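Clearing Out a Vending Route Storage Unit Before the Lease Runs Out

September 27, 2022
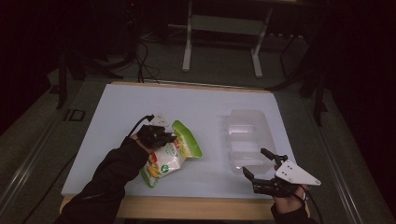

How long before the lease ends should you start?

Four weeks if the unit is full, two if you can still see the back wall. Most of the time goes to the sorting. The hauling is one day.

OK so. I ran a small snack route out of a 12 by 20 unit on the Grindamville side for years, moved the whole thing to Vallonville this month, and wrote this mostly off my phone between loads. Sorry for the mess. Steps are in the order I'd do them again, not the order I did them.

1. Read the lease first

Look for three things. Notice period, broom-clean clause, lock rule. Mine wanted written notice and an email didn't count. Had to drive a letter over. Also check if they prorate -- mine doesn't, so one day into the new month costs you the whole month.

2. Get dates on everything edible

Pull every case into the light. Write the date on the side in fat marker, big enough to read from the door. Loose bags go in one tote and get checked by hand. Boring. Put a radio on.

Three piles:
Past date. Out.
Inside 40 days. Goes in the machines this week, front of the coil.
Everything else. Packs last, so it comes off the truck first.

Don't trust the date on the outer case if the case was opened and refilled. I do that to save boxes and so do you. Look at the bags.

3. Empty the dead stock properly

Bagged chips and puffs take up a stupid amount of dumpster. Slit the bags, dump the food in one can, flatten the bags in another. Takes an evening. Check that the dumpster at the unit is actually yours to use, mine had a $ sign on it in the fine print. Food banks here take some short-dated stuff but call first, don't just show up with a pallet.

Sweep as you go. Crumbs on concrete overnight = mice by the weekend.

4. Parts

Coils, motors, coin mechs, the bag of keys. Tape keys to a card with the machine location on it. Do not, do not put them all on one ring. Coils get zip tied by size. Boards go in the antistatic bags they came in, and if you threw those out, get new ones, foil from the kitchen is not the same thing.

Anything you havent touched since February gets a hard look. I had two full shelves of trays for a machine model I sold off. Listed them, gone in a couple days to a guy with a truck.

5. Counting

Do one real count before the truck comes. On paper. Mine came out at 3,184 bags and the spreadsheet said something else entirely, which explained a few things about my margins. Count by case, then loose, then add. Same person does the whole count. If you swap halfway you'll get two different ideas of what a case is.

Send the total to whoever does your taxes. Write-offs for the expired stuff need a number and a date next to it.

6. Packing the truck

Heavy drinks over the axle, low. Snacks on top and never under anything. Crushed chips are a refund call every time.

I rented from Skorico, mid-size box truck with a liftgate. Get the liftgate. A hand truck and a ramp sounds fine until the second row of soda. Take pictures of the truck inside and out before you drive off, and again when you bring it back.

Weight -- look at the sticker in the door and beleive it. I had to leave 2,000 pounds of drinks for a second trip. Annoying, but the brakes on the hill into Vallonville were not something I wanted to test.

7. The new place

Before anything comes off the truck:
Shelves up and level.
Pallets down along the back wall, drinks go there.
Walk the floor looking for water stains. Check after rain too if you can.
Thermometer on the wall at head height. Chocolate section goes in the coolest corner.

Then unload short dates nearest the door. Restock bins at waist height. You'll be grabbing out of these at five in the morning so set it up for somebody half asleep.

8. Handing back the old one

Sweep, pull the shelf anchors, fill holes if the lease says to. Wipe down the door track. Cut your lock off while the manager is standing there and get a signed paper with the date. Mine wanted to "mail it later." I waited.

Change the delivery address with every supplier the same day. I forgot one, Valdovinos, and a full order of pretzels sat outside a locked gate overnight in Grindamville. They took it back, minus the restocking fee.

Things I bought and didn't need: shrink wrap machine, second dolly, fancy labels.
Things I ran out of: markers, contractor bags, tape. Get double the tape.

Will add the shelf layout when I get it drawn up.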